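# The Flat Part of the Table

Most tabletops that come into the Oden workshop for refinishing have nothing structurally wrong with them. The joints are tight, the legs are square and the boards are still flat within the thickness of a business card. The complaint is the surface. It has gone gray near the sink end, or it has a ring where a pot stood, or it has been wiped with the wrong cleaner for ten years and feels like fine sandpaper.

Araceli Bautista has run the finishing room at Oden since it moved to its present building. She handles pale woods for the most part: ash, maple, white oak, and a certain amount of pine that owners believe to be something else. Pale wood is less forgiving than dark. A walnut top hides an uneven coat of oil, and a cream-colored one shows every lap mark from across the room.

## Reading the figure

The first thing recorded for any top is the figure, meaning the pattern the growth rings make on the face of the board. It depends on how the log was cut. A board sawn flat across the log, at a tangent to the rings, shows arches nested one inside another. The trade calls this cathedral grain. A board sawn closer to the radius shows straight lines running side by side. Many boards show both, with arches where the saw passed tangent to the rings and straight lines toward one side, where the angle changed.

The distinction matters for sanding. In the arches, the softer early wood lies in broad bands, and a sander held too long in one place will dig it out and leave the harder late wood standing in ridges. In the straight section the bands are narrow and the pad bridges them. Bautista uses a hard pad over the arches and a medium pad elsewhere, and marks the boundary lightly in pencil before she starts.

Figure also affects movement. Flat-sawn stock swells and shrinks across its width more than quarter-sawn stock does, so a wide flat-sawn top has to be fixed to its frame with slotted clips or buttons. Screwing it down hard at both sides will crack it in the first dry winter. Veneered tops show the same patterns and move very little, and for those the main concern is sanding through the face. Bautista checks the end of the top before anything else. If the grain lines on the face don't carry over onto the end, she assumes veneer and puts the machine sander away.

## Preparation

The old finish comes off with a card scraper where possible. After that the sequence is short: 120 grit to level, 150 to remove the scratches from the 120, then 200. The sheets from the shop's usual supplier, Netero, are graded a little differently from the ones it used before, and the last step is still called 200 in the workshop whatever is printed on the back.

Between the second and third grits the surface is wiped with a damp cloth and left until dry. Water raises the cut fibers, and the final sanding takes them off. A top that skips this step feels smooth on delivery and rough after its first wipe-down.

Dust is the next problem. Kha Phùng, who does most of the hand sanding, vacuums along the grain with a brush head, then goes over the top with a lint-free cloth. Tack rags are not used at Oden under water-based finishes, as the residue can cause small craters in the film.

## Choosing the sheen

Customers ask for matte and usually mean satin. A true matte finish scatters nearly all the light that hits it and gives pale wood a chalky look. Satin leaves a soft brightness where the light falls and lets the grain keep some depth. Gloss is rarely requested for dining tables, and Bautista talks most people out of it.

The workshop keeps three sample boards for this conversation. All three are cut from one plank and coated on one side with hardwax oil and on the other with water-based polyurethane. The oil side is warmer and slightly yellow. The polyurethane side is closer to bare wood and will stay that way longer. Oil can be repaired in patches, while a scratch through polyurethane usually means recoating the whole top.

Application is the same for both in one respect: thin coats. The log for a recent six-seat top gives 40 grams of oil for the first coat and less for the second, buffed off within the time on the can.

## Checking the work

Inspection is done by window light, with the overhead lamps off. Direct lamps produce hot spots that hide faint scratches. Soft light from the side shows them as dull lines against the sheen.
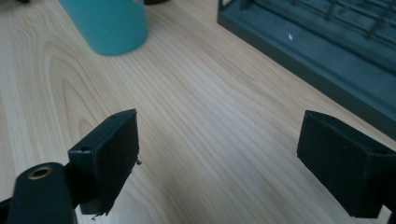 Tuncay Baysal does the inspection because he has not touched the piece before that point. He looks along the grain first, then across it, and moves his head instead of the table. Swirls from an orbital sander appear mostly in the straight-grained areas, where there is little figure to distract from them. In the arches he looks for blotching, which on pine and maple can be mistaken for grain until the viewing angle changes.

Faults are marked with low-tack tape at the edge of the top, never on the new surface. A dust nib can be cut back with a gray abrasive pad. A lap mark needs another coat.

## Living with it

A hardwax oil finish is usable after a day or two but takes longer to reach full hardness. Oden asks owners to keep water off it for the first week and cloths off it for the first two, so the surface can breathe. After that, care consists of a damp cloth followed by a dry one. Vinegar, ammonia and anything sold as a degreaser should be kept away from it.

Sunlight will change the color in any case. Maple turns yellower, and pine goes toward orange. A runner left in the middle of the table from May to the end of summer can leave a paler strip, which fades in time once the runner is removed.

For an oiled top in daily use, the workshop recommends a maintenance coat every year or two, applied with a white pad and wiped off completely. The usual mistake is leaving too much on. Excess oil stays sticky and collects dust, and the top then has to come back to be scraped. Used oil cloths should be laid flat outdoors to dry, or soaked in water and put in a closed metal can, as they can heat up and catch fire if left in a pile.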